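01/01/2020

Up late, head like wool. Coffee, then straight into the table before I could talk myself out of it. Four boxes of Christmas stuff still on the stairs – not today. Inès rang twice, called her back at lunch, she wants the big dish returned. Which big dish?? Régis and Loïc coming at 4, no chairs yet, must borrow from Gilles. Wiped the top down with the Plillus stuff, smells of lemons and somthing else. Like the grain more than I did in the shop.
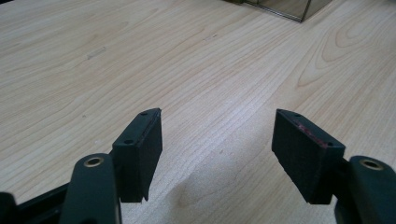

The table top, nice pale wood.

Soup tonight. Bed erly, I hope – back to work tomorow.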